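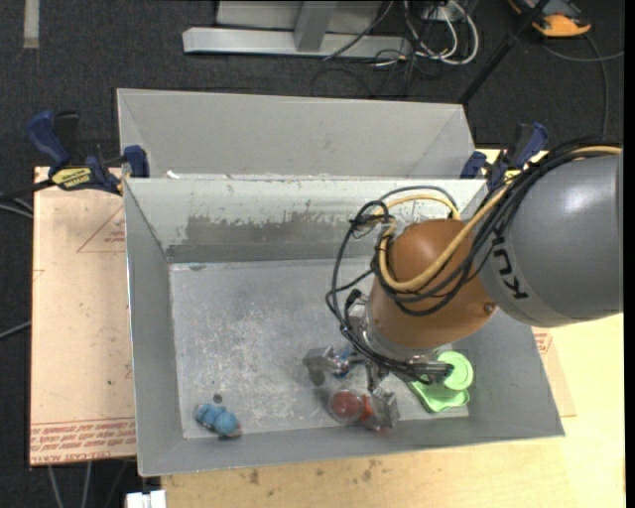
Week 4 is friction week, my favorite of the whole course! Get any two solid surfaces to slide and something has to give, even when both feel perfectly smooth to your fingertip. A metal bin floor covered in fine whitish scratches is a good place to start, and so is the ragged patch lower on its back wall where the paint has worn through to darker gray metal. We call this kind of damage abrasive wear when a hard edge or bit of grit plows a groove in something softer.

Friction first. The force needed to keep a block sliding is

F = μN

where N is the force pressing the surfaces together and μ depends on the pair of materials. Notice what's missing — area! Lay a brick flat or stand it on end and you get nearly the same answer.

Worked example: a crate presses on a level floor with 500 N and μ is 0.3, so F = 150 N. Try it again with 700 N before you look at your neighbor's page (you should get 210).

Wear is messier. Double the load and you often get about double the material lost, but grit, heat and oil can all spoil that neat pattern.

For Saturday's lab at Tavthorpe, bring one old key and a magnifier. Read the Wragg handout up to the section on lubricants — the graphite part is great fun.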